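Si vas a lijar pintura vieja en casa, hazme caso y para un momento. Yo casi me pongo con las puertas del pasillo a lo loco, y menos mal que antes compré un test de plomo en Araújo (¡tardas 3 minutos!). Salió positivo en dos marcos. 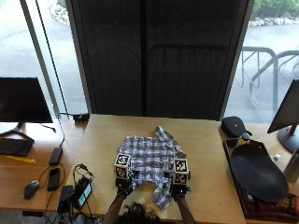

Desde entonces lijo siempre en húmedo, con grano 60 y un pulverizador a mano – nada de lijadora eléctrica. Tapo la rendija de la puerta con cinta y plástico, y al terminar paso un trapo mojado por el suelo, dos veces. La escoba ni tocarla, que levanta todo el polvo. Y la ropa de faena va a la lavadora sola.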